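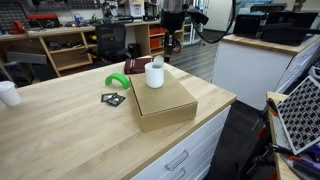

El jueves 18 de octubre de 2018 hubo jornada de puertas abiertas en Trastik, el taller compartido que lleva unos años instalado en el polígono, y me acerqué por la tarde porque estoy pensando en hacerme un banco de trabajo en el garaje y quería ver cómo lo tienen resuelto otros. La entrada era libre, con inscripción previa, y en la lista de la puerta yo era el número 163. Lo primero que me interesó fue la encimera de arce claro, de tablero macizo alistonado, puesta sobre un mueble blanco con cajones y tiradores de metal cepillado. Tenía encima una caja de cartón cerrada, un bote blanco con tapa, un libro de tapa dura rojo oscuro y una pieza curva de plástico verde. A mí me gustó la combinación: la madera da una superficie agradable y el mueble de debajo aprovecha un hueco que en mi garaje ahora ocupan cajas.

Pregunté por el acabado. Le dan aceite para madera dos veces al año y la última mano fue en septiembre. No usan barniz, y para las manchas pasan una lija fina y vuelven a aceitar esa zona. La altura la decidieron pensando en trabajar de pie. Para mí quedaba un poco alta, pero mido menos que la media y en casa le quitaría 4 centímetros sin problema.

Detrás hay un banco largo de madera con huecos abiertos por debajo. En los de la derecha tienen cubos rojos y en los de la izquierda herramientas sueltas. Arriba, en la pared, un panel perforado oscuro. El sistema de huecos abiertos tiene la ventaja de que se ve lo que hay y el inconveniente de que se llena de polvo. Según nos contaron, al principio querían ponerles puertas y lo dejaron por el precio. Las baldas son regulables, aunque nadie las ha movido desde el montaje.

La visita guiada duraba dos horas y se hacía en grupos de seis. Además de la sala principal enseñaron el almacén de madera, la zona de corte y un cuarto pequeño para pintar. En la zona de corte no dejaban pasar de la línea amarilla, así que de las sierras vi poco. El almacén, en cambio, merece la pena: todo el material está de pie, separado por grosores, y cada socio marca lo suyo con cinta de color.

También habían puesto mesas dos proveedores. Skasel llevaba herrajes y guías de cajón, con muestras para abrir y cerrar. Las de cierre amortiguado iban bien, pero se van de precio para un garaje. Zullia traía aceites y ceras, y regalaban un sobre de muestra que todavía no he probado. Faltaba Moriarty, que aparecía en el programa con una charla sobre afilado. La charla se canceló y no avisaron hasta que ya estábamos sentados, lo cual molestó a bastante gente.

Aparcar es fácil si se entra por la calle de atrás. El café era de máquina. La cuota de socio no la dan por escrito, hay que pedirla en recepción, y cambia según se quiera taquilla o no.

De momento he medido la pared del garaje y me caben dos metros de encimera, con el mueble de cajones a la izquierda para dejar libre el enchufe.

Utilizamos cookies propias y de terceros para mejorar la navegación. Si continúa en esta página, entendemos que acepta su uso. Aceptar | Más información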